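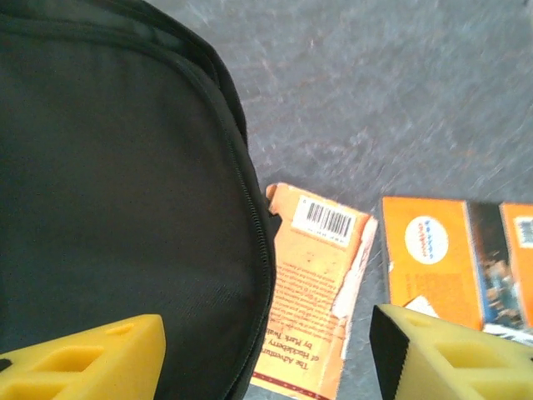 Junhao Hao

The bag is winning. I have been on the bag task since June, which is long enough to have opinions about zippers, and the current score does not flatter the software.

Most of my trouble lives in perception. The wrist view is lovely for things like the Huckleberry Finn paperback, orange against gray, barcode and all. Then you get to the bag, which is black, matte and padded, and the segmentation model hands back a mask with the confidence of a man giving directions in a town he has never visited. One mask covered the bag. The next covered the bag and a gripper finger. I planned a grasp on that one before I noticed, and the planner dutifully tried to pick up its own hand.

Ayuba Amissah, who wrote most of our planner, took this personally and added a self-filter. It projects the arm model into each camera and cuts those pixels out before anything else runs. Good idea, and it worked until I discovered our clocks disagreed. The joint states were arriving 100 milliseconds behind the wrist images, so the filter was carefully erasing the place where the gripper used to be. Fixing the timestamps took an afternoon. Finding out it was the timestamps took 4 days and most of my good humor.

The other half is two arms sharing one bag. Each had its own planner process, and they were polite to each other in the way of people who both stop at a doorway. Now a single process named Komon (Imke named it, ask her) plans for both and hands out the space above the table in time slots. It is slower on paper. It also finishes.
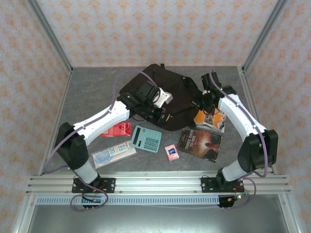

What is still broken

Replay. The log viewer falls over after frame 2,299 on any long run, and the last one had 3,199 frames, so the interesting part is always in the bit I can't watch. Dirk says to split the files. I have split the files – now I have more files.

Next up is a depth check on the mask edges, so the bag stops spreading across the table whenever the light changes. Calculators and paperbacks can wait their turn.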